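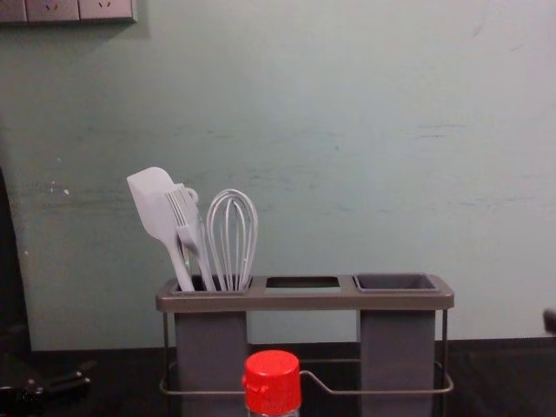
Leasing at Riltoveck: questions I get a lot

I handle leasing for the Riltoveck building, the old Flolero warehouse on the river side of the tracks, and I answer the same emails most mornings (happily!). So I've put my usual replies in one place.

How much space is left?
Right now I have 11 suites open, mostly on the second and third floors. The biggest is 1,607 square feet and it has the corner windows everybody asks me about. I update the list whenever a lease gets signed, so if you saw a suite here last month and it's gone, sorry, somebody beat you to it.

Who owns the building?
Jaiswal Properties bought it from Flolero and still owns it. I work for them, so if you bring your own broker, I'm on the landlord's side of the table. I'd still love to meet your broker.

How long do I have to sign for?
Three years is what we like. I can do one year on the smaller suites, but the rent is higher and we won't move walls for you.

What does the rent cover?
Water, trash, heat and cleaning of the shared areas. You pay your own electric and internet. Property taxes are in the base rent for the first year, and after that you pay your share of any increase. Please read that part of the lease twice, it's the one people call me about.

Is there parking?
Yes, 43 spaces behind the building, first come, first served. Larger suites can reserve up to 4, and those cost extra. Street parking is free after 6 p.m.

Can I sublet?
Usually, with written approval from Jaiswal. Ask me before you promise anything to anyone!

What about the Randik lot next door?
It's a separate deal and I don't have plans to show you yet. We hope to have drawings by March. If you want to be on the email list for that one, put "Randik" in the subject line and I'll add you.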